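**Call for participants: hand-guiding and remote control, Clavness workshop**

Civetdale is looking for 21 people to teach a robot arm a short handling job. Some will push the arm through it by hand, others will drive it from a controller in the next room. We would like to know which way is worth the bother. The sales leaflets say anyone can do either in minutes, and we have our doubts.

You don't need to have used a robot before. Two earlier rounds were filled mostly with engineers, and their results told us little about anybody else. You do need to be over 18 and able to stand for an hour with breaks. Left-handed people are especially welcome.
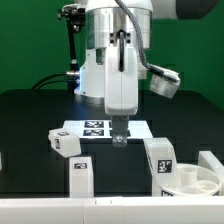 Each session takes a morning or an afternoon. Expect to repeat the same short movement until you are thoroughly sick of it. We keep the bad attempts as well as the good ones, so please don't try to impress us. Our February trial, named Gralon, produced 1813 recordings, and plenty of those were tidied up before anyone outside the room saw them. We won't be doing that again.

The remote group works partly from a small camera view close to the gripper. Depth is hard to judge that way. Being told it becomes natural is one thing, and we'd like to see it measured.

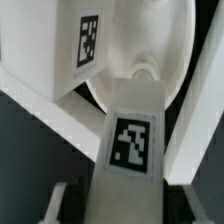

Iyer, from the February group, wrote afterwards: "Pushing the arm was tiring but I knew where I was. With the controller I spent most of the time guessing how far away things were. I'd do it again for the money, though I wouldn't call it teaching."

Payment is £200 for the hand-guiding group and £300 for the remote group, whose sessions run longer. You can't choose your group. Travel is not covered.

To apply, send us a few lines about the work you do with your hands, paid or otherwise. No CV, please. Applications close on Jun 1, 2024.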